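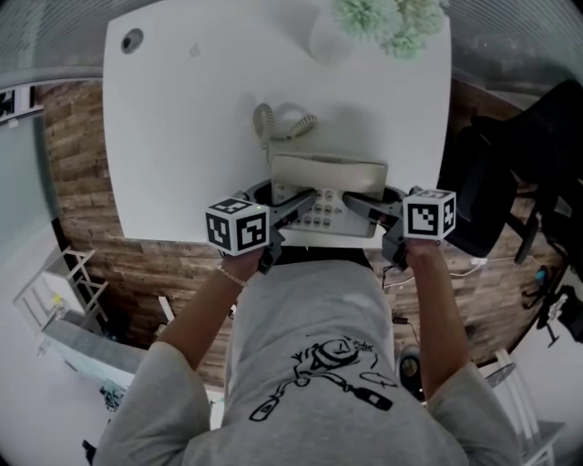 Figure 4. A line-drawn back print in black on a light gray short-sleeved T-shirt, worn by a person seated at a white table.

4.2 Doodles between the shoulders: line drawing as a back print style

The back of a T-shirt is a wonderful surface for drawing. It is wide, fairly flat, and has no buttons or collar opening to work around, and the wearer never sees it while wearing it. Section 4.1 dealt with lettering, which has had most of the attention in earlier writing on printed clothing. We turn now to the group of designs that gave us the most pleasure to sort: the loose, quick-looking cartoons that our coders came to call doodles.

The corpus holds 112 shirts with back prints, collected from secondhand stalls and shop rails in Kunbridge and from the sample archive at Baremari. Three had faded too far to code, which left 109 for the analysis. Of these, 90 carried some kind of picture and the rest were lettering alone. We coded every picture for line weight, number of ink colors, degree of closure (whether outlines meet), and the presence of what Pastor calls strays, the small marks that belong to no object.

Strays deserve a paragraph to themselves. In a children's book or a newspaper cartoon, a scribble beside a figure usually does some work. It may stand for motion, noise, dirt or surprise. On a shirt the same scribble often does nothing of the kind, and yet our viewers noticed at once when we removed it. The design in Figure 4 has the mixture we have in mind: a cartoon-like figure with a round head and stick limbs, what looks like a bottle, a fish-like outline to the right, and little scribbled marks in among them. A viewer can build a story out of those parts or leave them alone. Both readings came up again and again in the sorting sessions, sometimes from the same person within a minute!

To test how far the strays matter, we prepared paired versions of selected prints from the corpus, one as found and one cleaned up by hand. In the cleaned version outlines were closed and strays taken out, with figure size and placement left unchanged. The pairs were shown on paper cards at the Terno market hall on a Saturday, and we gathered 800 single-card judgments. Each visitor was asked to place a card on a line running from "drawn by a person I could meet" to "drawn by a company." We liked this wording much better than the usual scale for authenticity, a word that people at the pilot table kept asking us to explain.

The cards as found landed closer to the "person" end for nearly every pair. The exceptions were prints with heavy, even outlines, where taking the strays away made hardly any difference. Line weight seems to set the tone first and the strays then add to it. That ordering was new to us, and it fits nicely with Kopecký's remark, made about painted shop signs, that a thick line "speaks before the picture does."

Ink color also played a part. A single dark ink on a pale shirt was the most common pairing among the doodles, and it brings the print close to pen on paper. Several visitors made the comparison themselves, mentioning phone pads, the margins of school notebooks and the backs of envelopes. One described a card as "the sort of thing I draw while I'm on hold." Comments like these were rare for the multicolored prints, even those with equally wobbly outlines.

Two cautions are in order. Cards are flat and shirts are not. When a wearer reaches forward, the cloth between the shoulder blades moves and folds, and a thin line can close up or stretch in ways our cards could never show. We would love to see the sorting task repeated with garments on moving wearers. The second caution is that cleaning a drawing by hand is itself a kind of drawing. Araceli Pastor made all the cleaned versions to keep the hand constant, and her own habits of line are surely in them. A second set, cleaned by someone trained in technical illustration, is in progress.

Section 4.3 takes up placement and asks why so many of the smaller doodles sit high on the back, close to the neckline, with all that good cloth left bare underneath.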